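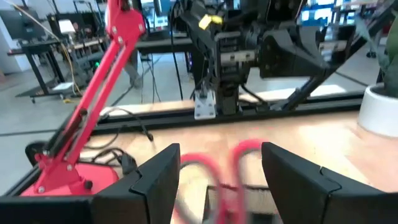 Bisero is a table of book covers for children's and young adult fiction, with notes on how each cover was announced and what changed between the first art shown and the copy that went on sale. It has 3737 rows, one per edition. Please read the part on color before you use the color columns for anything. Color words are shaky even when the object is right in front of you: the cord lying in two loops on the light wood tabletop is red to me, and I wouldn't argue with someone who wrote down pink. Now imagine the same question asked of a dragon's wing on a scan of a catalog page. Every color label in this table was made by a person looking at a screen, and it is worth what you think that is worth.

Version 2, 12 November 2018
Maintainer: Emmanuel Waweru

What is in it

covers.csv — the main table, one row per edition
stages.csv — one row per piece of process art (thumbnail, sketch, color rough, final)
credits.csv — illustrator, designer and letterer as printed in the book
notes.txt — everything that would not fit in a column

The cover art itself is left out. We don't hold the rights, and I am tired of data sets that pretend this is a gray area. Where the art was posted publicly there is a link, and a fair number of those links are dead.

Columns in covers.csv

edition_id: ours, made up, stable since version 1
title, author, publisher: as on the title page, which often disagrees with the spine
year: year on the copyright page. Nothing before 2000 is included.
reveal: yes, no or unknown, for whether there was a public cover reveal
main_color, second_color: one word each, from a list of eleven
figure: none, one, group or animal
face_shown: yes, no or back of head
lettering: drawn, typeset, mixed or unsure
changed_after_reveal: yes, no or unknown

Unknown means we looked and could not tell. Blank means nobody looked. Version 1 used blank for both, so if you have old code that treats them the same, it is wrong now and was probably wrong then.

Where the rows came from

Three places. The Lagman catalog run, which is printed seasonal catalogs typed in by hand. The Cudetti index, a private card file on illustrators of fantasy for younger readers. And blog posts by authors, found by searching, which means found by luck.

The Cudetti rows are the most careful and the least typical. Whoever built that file loved painted covers and had little time for photographs, so painted covers are everywhere in it. Anyone who takes this table and announces that middle grade fantasy went back to painting should first drop those rows and see what is left of the claim. I tried it in June. There wasn't much.

Process art

stages.csv covers 929 editions. It is the part people get excited about and the part I trust least. A publisher who shows three thumbnails has picked those three. The ones where the hero looked like a potato, or where sales asked for the wolf to be bigger, stay in a drawer. What we have is a record of what publishers were happy to show, and the order is the order in which they showed it. Some posts call a picture an early sketch when the lettering on it matches the final book exactly. We kept the publisher's label in stage_claimed and put our own guess in stage_guess. They differ more than I would like.
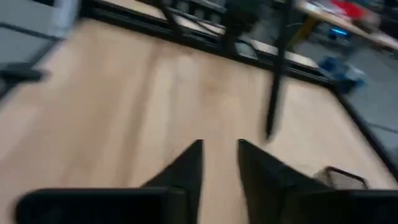 Fig. 2. Light tan tabletop, faint lengthwise grain, motion blur.

Labels and who made them

Each row was labeled once by Arnel Belmonte or me. A smaller set was labeled by both of us, and those rows carry both answers in double.csv. We agree well on figure and badly on lettering. Drawn and typeset sounds like an easy call until you meet a typeface made to look like brush lettering, which is most of the fantasy shelf. If your project depends on that column, relabel it yourself.

Genre is missing on purpose. I had it in version 1, taken from publisher copy, and the same book was an adventure in hardcover and a mystery in paperback.

Things this table can't tell you

Whether a cover sold books. There are no sales figures here and there won't be.
Whether a reveal helped. Books that get a reveal already have a publisher who cares, so of course they look different.
What the illustrator wanted. Credits.csv lists names. It has no interviews, and the statements in blog posts were written to promote a release.
Anything solid about self-published work. We have a handful and they are the loud ones. 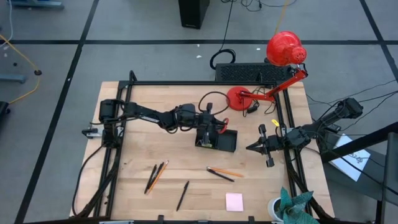
Arnel Belmonte read the draft and thinks I am too hard on the process art. His view is that a publisher's chosen sketches are still sketches, that a student of cover design can learn plenty from which elements survive to the end, and that I should say so plainly. Fine — it is said. He also wants changed_after_reveal split into small changes and full redesigns. I would want to see two people agree on what small means before adding a column for it.

Known problems

Subtitles are dropped for most Lagman rows.
Paperback and hardcover with the same art are sometimes merged under one edition_id.
The Virkon export script turns accented letters into question marks. Use the plain CSV files and skip the export folder until that is fixed.
Second_color is filled in even when the cover has only one color worth naming. Treat black and white in that column with suspicion.

Corrections

Send the edition_id, the column, the value you think is right and a photo or scan of the printed book. A link to a store page won't do, as stores leave placeholder covers up for years.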